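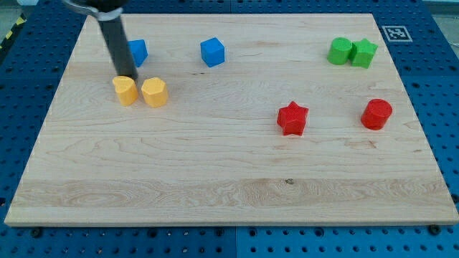

Nguyen-Tran

3.2 Work surface and sorting pieces

All four tasks in the study use the same kind of surface, shown in Figure 4: a rectangular maple board laid on a blue perforated table. We chose maple for its light tone. Colored pieces stand out well against it, and the grain is soft enough over most of the board that it does not compete with them. The grain is not even, though. On the board in Figure 4 a band of stronger, wavy figure runs across the lower third and includes a small dark knot. We left such marks alone and did not paint or sand them out.

The pieces are plastic shape blocks in bright colors, from the Drakex sorting set. They are prisms, so each one can stand upright with its outline facing up. Yellow and blue blocks are both present in Figure 4, and the two yellow ones, one of them heart-shaped, stand side by side and nearly touch. Close pairs like this matter for the analysis in Section 4, where we compare grouping by color with grouping by shape.

Layouts were drawn from a list of 532 starting positions prepared at Pitumside. A layout gives the place of each block on the board but not its rotation - we let that vary. Across the full study the list was used to set up 2,000 trials. Blocks were wiped with a dry cloth between sessions, and any piece with a chipped edge was replaced from a spare Drakex set.

The Urier layouts used in earlier work placed every block on a fixed grid. Ours do not, and spacing between neighbors is reported separately for each task.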